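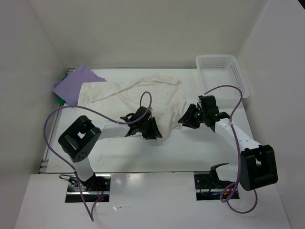 White table with a cloth on it

Tue 7 April

On the coach for the Nevau choir festival: we have 35 seats and 3 are still free. Please reply to the list if you want one. The deposit is due before the end of the month and the balance in May.

> Has the hall been settled yet? Last I heard it was
> between the Trudaron and the church, and our altos
> would like to know whether there will be risers.

It is the Trudaron. The organisers confirmed on Friday. Risers are provided, four rows, but we bring our own music stands. The church is being used for the children's choirs only.

Programme stays as agreed: the Baptiste psalm first, then the two folk songs, unaccompanied. Basses, please look again at the second page of the psalm, where the new edition has a different note in bar 19.

The entry fee came to 1,226 euros for the whole choir and has been paid. Scores are on the Hudix page under "Festival". Print your own copy and mark the breaths in pencil.

Rehearsal is at the usual time.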